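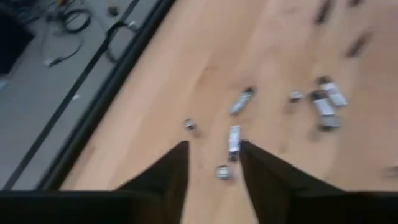 Setting Up the Small-Parts Picking Cell: Fingers, Wrist Camera and Table

Applies to the Dimell two-finger gripper on the Palaniappan bench arm
Author: Ilango Kaimal
Last revised: August 22, 2025

Scope

This procedure covers finger replacement, finger alignment, wrist camera checks and the table reference for the cell that picks small metal parts from a wooden tabletop. It does not cover the arm controller or the network setup. Run the whole procedure after any finger change. After a camera change, start at section 3.

The parts are small, silver and reflective, and they lie at random angles, some singly and some against each other. Most faults reported on this cell as "bad detection" come from the fingers or the camera. Check those before anyone touches the detection model.

Tools and materials

Hex keys, metric set
Torque screwdriver
Feeler gauge set
Steel setting block, 20 mm
Lint-free cloth and isopropyl alcohol
Printed calibration target on a flat backing
Low-strength thread locker
Zisell cable ties, reusable type

1. Make the cell safe

1.1 Move the arm to the service pose. The fingers should point down with at least a hand's width of clearance over the table.

1.2 Stop the running job from the operator panel. Wait for the status line to read IDLE.

1.3 Press the emergency stop and leave it pressed until step 2.7. The gripper holds its last position with power removed, so open it before pressing the stop if the fingers need to come off.

1.4 Look at the floor beside the table. Loose cables must stay clear of the base of the arm and of the place where you will stand. Coil any slack and tie it. A cable pulled tight under the table edge will shift the table by a small amount, and the table reference will be wrong afterward.

2. Replace and align the fingers

The fingers are matte black and taper to a point. The finish matters. Bare or polished fingers reflect onto the parts and the detector reads the reflection as an edge. Do not substitute bright fingers, even for a short run.

2.1 Remove the two screws from the left finger and lift it off. Do the same with the right. Keep the shims with the side they came from.

2.2 Clean both mounting faces with alcohol. Check for burrs with a fingernail.

2.3 Inspect the old fingers before throwing them out. Wear on the inner edge near the tip points to picks made too low. Wear on one finger only points to a centering fault. Note either in the log.

2.4 Fit the new fingers with their shims. Put one drop of thread locker on each screw and run the screws in finger tight.

2.5 Set the steel block between the fingers and close the jaws by hand with the manual knob until both fingers touch it. Tighten the screws evenly, alternating sides, to the torque printed on the gripper body.

2.6 Remove the block and close the jaws fully. The tips should meet with no step between them. Try the thinnest feeler gauge along the closed edge. If it enters on one side, loosen that finger and repeat 2.5.

2.7 Release the emergency stop and cycle the gripper ten times from the panel. Listen for a click at the closed end. A click usually means a screw head is touching the housing.

3. Check the wrist camera

3.1 Clean the lens cover with a dry cloth. Use alcohol only if there is a visible smear.

3.2 Open the live view with the gripper half open. Both fingers should come up from the bottom edge of the picture, one on each side, with a narrow triangle of tabletop between them. The fingers should mirror each other. If one takes up clearly more of the picture than the other, the camera bracket has rotated. Loosen the bracket clamp, correct it, and tighten it again.

3.3 Place the calibration target flat on the table. Run the routine CAM_CAL from the maintenance menu. The routine moves the arm to 39 poses and stops at each one. Stay out of the work area until it finishes.

3.4 Read the reported error. If it is above the limit stored in the cell file, clean the lens and run the routine once more. A second failure means a loose bracket or a bent target. Do not average the two results.

4. Exposure and motion blur

The wrist camera smears the view when the arm is moving. Blur is acceptable in the recorded stream. It is not acceptable in the image used to choose a pick. Two short parts lying close together can blur into one long part, and a part with a dark end may lose the dark end entirely.

4.1 Set the exposure to 2000 microseconds. Turn automatic exposure off. With it on, the black fingers push the exposure up and the silver parts wash out.

4.2 Set the gain as low as the room lighting allows. The grain of the wood should still be visible in a still image.

4.3 Set the settle delay, parameter 908, so that the arm is at rest before the pick image is taken. Start at the default and raise it in small increments until the edges of a single part are sharp in five consecutive images.

4.4 Do not shorten the settle delay to gain cycle time. If cycle time is a problem, raise the travel speed and leave the delay alone.

5. Table reference and keep-out band

The tabletop has a dark trim along its edge. The floor past the edge is light gray and can be in view at some poses — the detector has to be told to ignore it. Cable connectors on the floor are the usual source of false picks.

5.1 Jog the closed fingertips to the first reference mark on the table. Lower slowly until a sheet of paper under the tips just drags. Store the point.

5.2 Repeat for the other two marks. The software fits a plane and reports the tilt.

5.3 Open the mask editor. Draw the pick region on the wood only. Keep the boundary inside the trim by at least the width of one open finger, so that no grasp pose puts a finger over the edge.

5.4 Save the mask under a new name. Overwriting the old one makes it impossible to go back if the table has to be moved.

6. Trial picks

6.1 Spread a few parts on the table by hand. Include at least one single part with clear space on all sides and one group with parts touching.

6.2 Run in step mode. Before confirming each pick, compare the planned grasp with the live view. The part should lie in the gap between the tips, with its long side parallel to the inner faces of the fingers.

6.3 Pick the single parts first. Failures on single parts are mechanical or calibration faults. Return to section 2 or 3.

6.4 Pick from the group last. The planner should take the part with the most free edge. If it goes for a part that is covered by another, raise the overlap penalty one step and try again.

6.5 If a fingertip pushes a neighboring part during approach, reduce the opening width for that part type. The default width is set for the largest part in the Dirinau tray and is wider than the small ones need.

Common faults

Part slips out on lift: fingers contaminated with oil, or grip force left at the value for the old fingers. Clean first, then check the force.

Grasp lands consistently to one side: bracket rotated, or fingers fitted with the shims swapped. Check 3.2 and then 2.4.

Fingertips touch the wood: table plane out of date. Redo section 5. Do not add a height offset to cover it.

Planned pick on a shadow or dark mark: exposure too long, or an object on the table that is not in the part list. Clear the table of everything except parts and repeat the image.

Live view freezes when the wrist turns: camera cable too tight at the last tie point. Move the Zisell tie back and leave a loop.

Service interval

Check finger alignment (2.6) weekly. Run the full procedure at every finger change and again at the November shutdown. Record the finger batch, the CAM_CAL error, the table tilt and the value of parameter 908 in the cell log.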